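4.2 Dépôt d'un dossier de candidature dans Grastura

Cette section s'adresse aux gestionnaires des admissions. Le profil « Lecture » ne permet pas d'effectuer les opérations décrites.

1. Ouvrez le module Candidatures, puis cliquez sur Nouveau dossier.
2. Saisissez l'identifiant du candidat tel qu'il figure sur sa convocation.
3. Joignez les relevés de notes au format PDF (40 Mo au maximum par fichier).
4. Dans l'onglet Sport, indiquez la discipline et le nom de l'entraîneur référent.
5. Cliquez sur Valider. Le dossier passe à l'état « À vérifier ».

Attention : la session expire après 60 minutes d'inactivité. Les champs non enregistrés sont perdus.

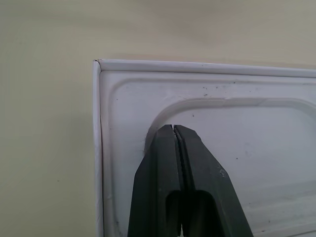 Peut-on modifier la discipline après validation ?
Seul un administrateur peut rouvrir l'onglet Sport, depuis le menu Actions > Déverrouiller. L'opération est inscrite au journal.

6. Pour un import groupé, utilisez le connecteur Hadgu. Chaque lot contient 100 dossiers au plus.

Note : le code d'erreur 3071 signale un doublon d'identifiant. Supprimez la ligne concernée et relancez l'import.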